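3.2 Site records and handling of the survey returns

The second group of returns came from the Kerarden sites, where indoor lighting had been replaced in stages and the older fittings were still in use in the side rooms. Occupants were asked to rate glare, evenness and overall comfort on a six-point scale, first at the start of a working period and again at its end. The wording of the questions followed Barrera and Bouchard, with one change: the term 'harsh' was dropped after the pilot round, as respondents used it both for bright light and for light with a cold tint.

Of the forms sent out, 69 were returned in a state fit for analysis. Forms with a missing end-of-period rating were set aside and do not enter the means reported in Section 4. No attempt was made to fill the gaps from the first rating. Tiburcio Barrera checked the coding of the free-text answers against the paper originals, and differences between the two coders were settled by discussion before the data were merged.

Illuminance was measured on the working plane with a handheld meter held level with the surface. Readings were taken after dark so that daylight could be left out of the first model. The daylight term is added in Section 5, using the August readings only. At the Rornura site the blinds could not be fully closed, and a small amount of street light reached the desks nearest the windows. These desks were kept in the sample but flagged.
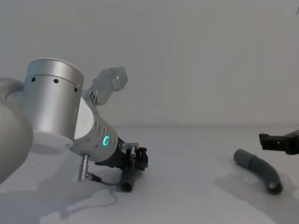 Figure 2. Work surface and wall finish, Kerarden.

Surface finish matters more than earlier work on office lighting tends to allow. A pale, matt wall returns a good share of the light falling on it and lowers the contrast between a task and its background, whereas a glossy desk can produce a bright patch that moves as the user shifts position. Weerasinghe's scale treats the two effects as one 'surface score'. We kept them apart, and the results in Section 4 suggest that this was worth the extra column – the wall term and the desk term carry opposite signs for the glare rating.

The meter was checked against the Drenda reference lamp before the first visit and after the last. The drift between the two checks was smaller than the spread of repeated readings at a single point, and no correction was applied. Readings above 2000 lux were treated as errors of placement and taken again.

Two limits should be noted. The sites were chosen for access and do not stand for offices in general. The ratings were also given by people who knew that the lighting was under study, which may have raised the scores at the start of each period. Jocelyn Bouchard has suggested that a delayed first rating would reduce this effect, and the revised form, dated 2019-03-02, allows for it. The revised form was not used for any of the returns analysed in this paper.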